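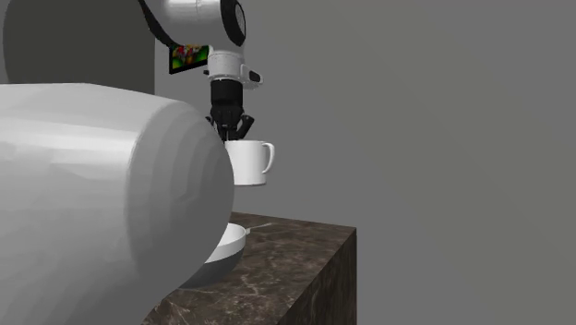 Mug held above the bowl, simulated kitchen counter, side camera view.

Side camera partly blocked in sim demos: throw the episodes out or keep them?

Posted by Timothée Tessier in April

I'm collecting demonstrations in simulation for a mug and bowl task. The arm picks up the mug, carries it over to the bowl, and sets it down inside. I drive the arm by hand with a 3D mouse and record everything: joint positions, gripper command, and two camera views, one on the wrist and one fixed at the side. The still at the top is from the side view.

As you can tell, a big white cylinder is right in front of that camera. It hides part of the bowl and a bit of the mug's left edge. I randomize the side camera position a little at the start of every episode, and in some of them the view ends up like this one. In others the bowl is completely clear.

I have 1859 episodes recorded so far. I wrote a short script that uses the segmentation output to check how much of the bowl is visible at each step, and over 40 of them have the bowl covered by more than half for most of the run. I haven't trained on anything yet, so I can still change my mind about what goes in.

What I want to know:

Should I delete the blocked episodes, or will they help the policy cope with a bad view later on? The plan is to move to a real arm at some point, and I can't promise a clean view there either.

Also, nearly everything is white. White mug, white bowl, white arm, plain gray wall. The only things with much pattern are the dark marble counter and the small colorful screen on the arm. Is that going to cause trouble with the side view, or does the wrist camera make up for it?

Last thing, when I drive the arm I'm looking at the side view in the main window. On the blocked ones I was partly guessing where the bowl was, and I think it shows. I slow down and wiggle a bit before lowering. I don't know if that matters.

Simulator is a recent build and frames are saved at 20 Hz. Thanks.

Nikileo

Keep them unless the demo itself is bad. Those are two separate things and you should check them separately.

A blocked view with a good motion is a useful example. The policy sees a partly hidden bowl in one camera, gets the rest from the wrist camera, and the action is still right. If you only train on clear views it will lean on the side camera all the time, and then it has nothing to go on when something gets in the way.

A blocked view with a hesitant motion is a different matter. You said you slow down and wiggle before lowering. The policy will copy that. Worse, it may learn that a white shape in front of the camera means wiggle. I had this with a drawer task. I paused before every grasp so I could check my alignment, and the trained policy would stop over the handle and sometimes never start again. I ended up cutting the still frames out of every episode, and that fixed most of it.

So for your blocked ones, I would do this:

Plot the gripper height over time for each episode and look for a flat part just before the release. If it's flat for more than a second or so, redo the episode or trim the pause. Don't trim in the middle of a sideways correction or you'll get a jump between frames.

For new recordings, put a second view in your main window that isn't saved with the data. I use a high angle looking down at the counter. But be careful with this one. If you steer by a view the policy never gets, you can end up making moves it has no way to explain from its own inputs. With a wrist camera pointing down at the bowl you are probably fine, but check that the bowl is in the wrist view before you start lowering. If it's hidden in both saved cameras at that point, I would drop the episode.

On the all white problem, change the colors. You're in a simulator so it costs you nothing. You can replay the recorded states with different materials on the mug, bowl, and wall and render the frames again. You don't have to drive anything a second time. I would do 4 looks per episode to start and see if it helps. Leave the arm white if the real one is white.

Also keep a set aside for testing before you do any of this. Split by episode, and make sure all the re-rendered copies of an episode stay on the same side of the split. I got that wrong once and my validation numbers looked great for a week.

Dương

just delete them, it's a tiny part of the data and you won't notice. or move the cylinder if you don't need it in the room

Ovier

Mostly agree with Nikileo. Deleting a small number of blocked episodes won't hurt the training much, but I'd want to know how the policy does on them, so at least hold some back for testing.

Something that hasn't come up is your camera randomization. You say you shift the side camera at the start of each episode. Do you save where it ended up? If you don't, start now. Save the camera pose and the random seed with each episode. Then you can sort by pose and see if all the blocked ones come from the same corner of the range. My guess is they do. If so, you can decide how much of that corner you want and record for it on purpose. As it is, you're getting whatever the random draw gives you.

If you were saving full simulator states, you can also render the same motion from a clear position and from a blocked one. That gives you pairs where only the view is different. Train once with the pairs and once without, then compare on your test set. I did something close to this on the Pluserstead bin set and the version with pairs held up better when the side view was covered. It was a small test and I wouldn't read too much into the size of the difference.

Check your release height too. In your still there's a good gap between the mug and the bowl. That's fine for the carry, but look at where you open the fingers. If some demos let go high and others set the mug down gently, the policy may pick something in between. I write the rule down before I start, for example the mug has to be touching the bowl before the gripper opens, and I throw away any run that breaks it.

Timothée Tessier

Thanks all. I do have the full states but not the camera pose, so I'll add that to the recorder tonight. Looked at the height plots for a few of the blocked episodes and the flat part is very easy to see. I'm going to redo those and keep the rest. The cylinder stays where it is for now.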